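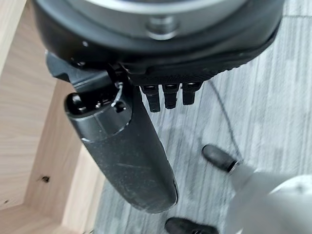 Attachment 1, ticket 2856 – black housing, silver ring and bolt up top

Ticket 2856: Cloris invoices print with the last page blank
Opened by: Jinfeng Li
Opened: 6 Dec 2023
Status: Solved

What's going on

Hi all! So I've got a weird one. Every invoice I print from Cloris comes out fine until the last page, and the last page is totally blank. No total, no bank details, nothing (customers kind of need those). On screen the preview looks perfect. If I save to PDF and print the PDF, same blank page. I'm on the Hopkin office network, printing to the big printer upstairs, and it did the same thing on the little one by my desk.

It only hits invoices with more than 19 lines. Short ones are fine, I must have printed a dozen of those this morning without a hiccup.

What I tried first

Turned the printer off and on, of course. Reinstalled the driver. Changed the paper size from Letter to A4 and back again, and that did nothing except jam the tray. Then I set the print scale to 100 percent in case it had been shrinking things, but it was already on 100 and I'd just misread the menu. Oops.

I also tried it from Aled's login and got the blank page there too, so I don't think it's my account.

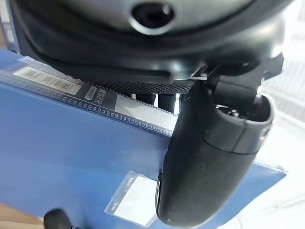

Reply from Aled Maddocks

Hey Jinfeng, thanks for all the detail. Two printers and two logins doing the same thing makes me want to leave the hardware alone and look at the template. Which one are you using? If it's the Dretow one with the logo in the footer, can you switch to Plain, print one long invoice and tell me what you get? Don't delete the Dretow one, I want to poke at it.

Update from me

Yep, it's the Dretow template. Switched to Plain and the last page came out with everything on it! Total, bank details, even the little thank-you line. Ugly as anything, but it's all there.

I switched back to check and the blank page came right back.

Fix

Aled found it. The footer logo was swapped out last week for a bigger one, and the footer height in the template was set to 300. On a long invoice the footer took up the whole last page and sat on top of the totals with a white background. He dropped the height way down and turned off the background – that's under Templates, Edit, Footer, Advanced, if you need it.

I've reprinted the five invoices that were waiting and they all look right. The Flutness one still has the old phone number on it, but that's a separate thing and I'll open a new ticket for it. Okay to close this one. Thanks Aled!

Related tickets
Cloris: logo looks blurry on printed quotes
Cloris: preview and PDF don't match
Tray 2 jams after changing paper size
How do I copy a template before editing it?
Old phone number showing on Flutness invoices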